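From: Esben Mikkelsen
To: triltham-data
Subject: Re: [triltham-data] Plate episodes: trim rule and the idle arm

> The October export has 1785 episodes tagged "plate". When I drop the
> ones where the second arm never moves, I am left with 873. Is the
> short set meant to be the training set, or are the idle-arm episodes
> still valid? Also, the trim script cuts the first second of every
> episode. On the plate task that sometimes removes the approach.

Both sets are valid. The 873 are the episodes where both arms have a recorded motion above the threshold. The rest were collected under the older task sheet, which let the operator park one arm open over any clear spot and work with the other. We kept them on purpose. A policy trained only on the short set tends to move both arms at all times, and on the Laltard bench it did so even when one had nothing to do.

If you want to separate them, use the field arm_active and leave the task tag alone. The tag says what the operator was asked to do. The field is computed from joint velocity after the fact and will change if we change the threshold.
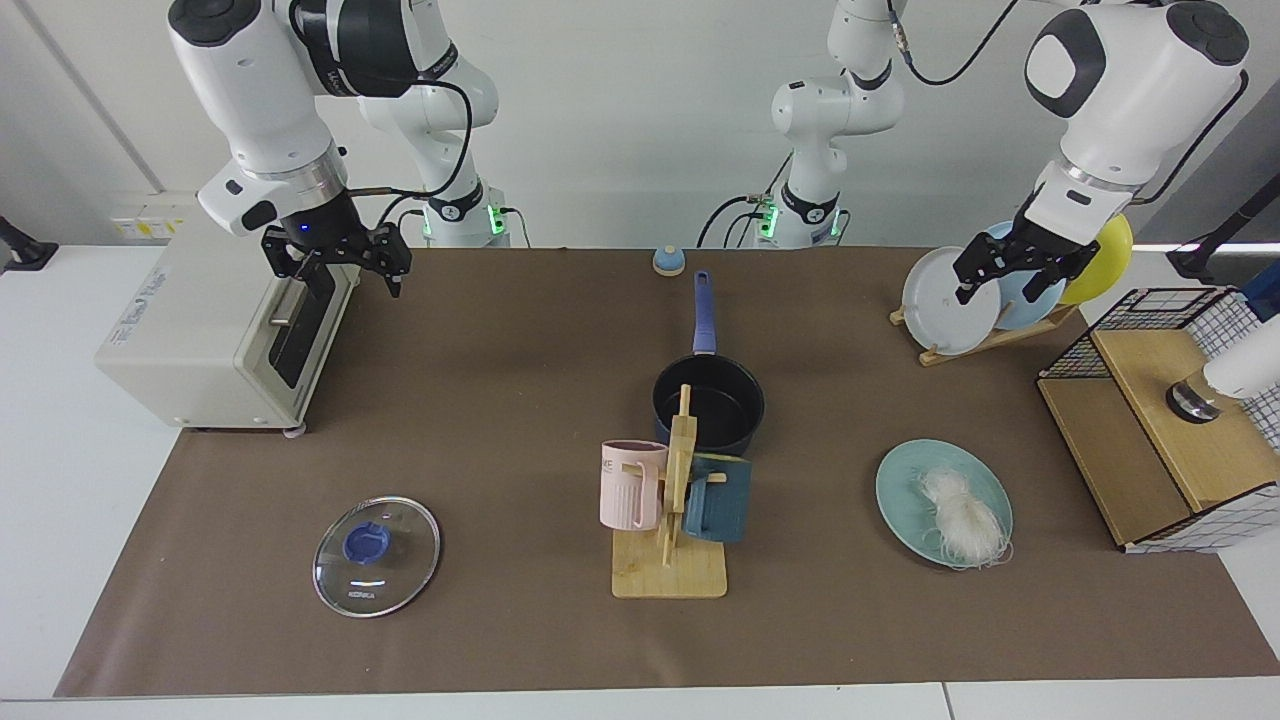 The grasp label needs more care. At present "grasp" starts at the first sample where the gripper width stops closing, and "lift" starts when the wrist height has risen by 2 cm. For plates standing on edge in a rack these can be far apart, as most operators close on the rim and then wait before pulling. The Humasbridge people merged the two labels in their copy. Please don't import their label file over ours. The episode numbers match up to 2399 and then drift.

On the trim script: you are right, it should not cut a fixed second. It was written for the Pîrvu controller, which logged a burst of stale joint values at startup. The current controller doesn't. I have changed the default to zero and added a check that drops leading samples only if the timestamps repeat. Episodes already exported were cut with the old rule, so re-run from the raw logs if the approach matters to you.

Two requests for anyone collecting this week:

- Vary which plate is taken first. Roughly half the recent episodes start with the same rack slot.
- Leave the other items out on the mat and move them between episodes. Clearing the mat makes the task too easy and the resulting policy fails on a normal table.

I still need the raw logs from the second bench before I can rebuild the index. Put them in the usual incoming directory, unzipped.

Esben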